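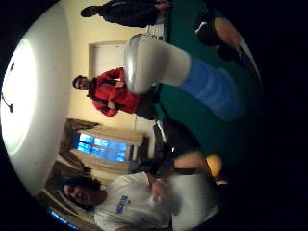
Fig. 1. Room with cream-colored wall and green floor.

Unit 4: Sound in small rooms
Notes by Fatemeh Rezaei

When a sound stops, the room continues it for a short time. We call this time reverberation. Hard walls send the sound back, and soft materials take a part of it.

For the homework, please use the Hesano table on page 123. Calculate the reverberation time for a room with a volume of 187 cubic meters, first with bare walls and then with curtains on one wall. Write all the units.

Many students forget that people also absorb sound. Add 12 listeners to your second result and compare.

Questions about the table go to Chang-ho Ryu. The next unit is about echo in long corridors.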